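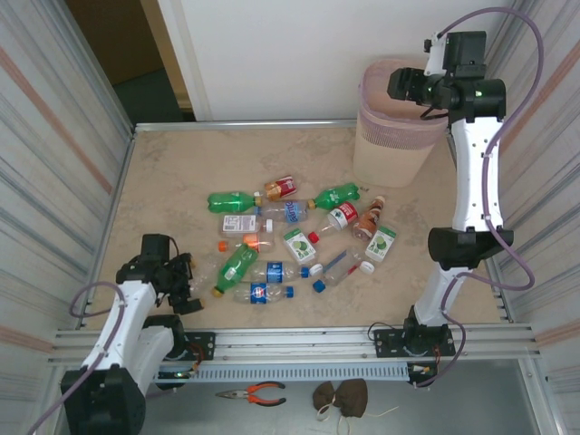 Bottles, a can and cartons on the table, bin in the corner

Sorting drink containers for a refund – caps on or off, and what about cartons?

Posted by Prisau

Hi everyone! Our hall has started saving drink containers after events and I've put my hand up to run the sorting table. Last month we took 251 containers to the depot and I was so chuffed, but the bloke at the counter handed a fair few back. Some were crushed flat, some still had drink in them, and a couple had lost their labels. I'd love to get it right for the November fete, when we could have up to 787 of them to get through.

Do you leave the caps on? Do little juice cartons go in with everything else? And is it better to sort by material or by size? I've only got the one table and one bin, so nothing too fancy please.

Hiller

Good on you, it's a ripper way to raise a bit of money! Sort by material, always. Size doesn't matter at our depot, they just want plastic, cans, cartons and glass kept apart. Empty everything over a bucket first or you'll have sticky cordial all over the floor by lunchtime.

Don't squash anything. The machine at ours reads the barcode and it can't do that if the can is folded in half.

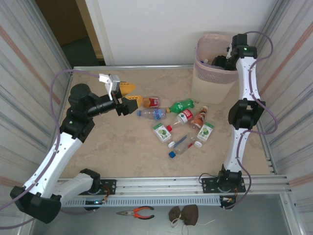 Caps are the thing people argue over most, and the rule really does change from depot to depot, so ring yours before the fete. Ours wants them off and in a separate tub. I love a table where everything's lying on its side like yours, as you can go along and see straight away what still has its cap. The green soft drink bottle and the water one with the blue and white label would both go in my plastic pile, and the little red and yellow carton gets a pile to itself. Keep the bin lined as you've got it and use it only for real rubbish – straws, serviettes, bits of wrapper.

Gronow

cartons are fine at mine, push the straw in or pull it out. milk ones no good

Horácio Serrano

Agree with Hiller on nearly all of it, though our depot takes caps on or off and doesn't mind either way. We did 2996 containers over one summer at the footy club and the best thing we bought was a stack of Plasero tubs, one for each material. Fill a tub, count it, write the number on a bit of tape and stick it on the side. Glass goes in the shallow ones so you can still lift them!

Put your fastest sorter on cans. Our record is 31 in a minute and my daughter won't let anyone forget it. Let us know how you go at the fete.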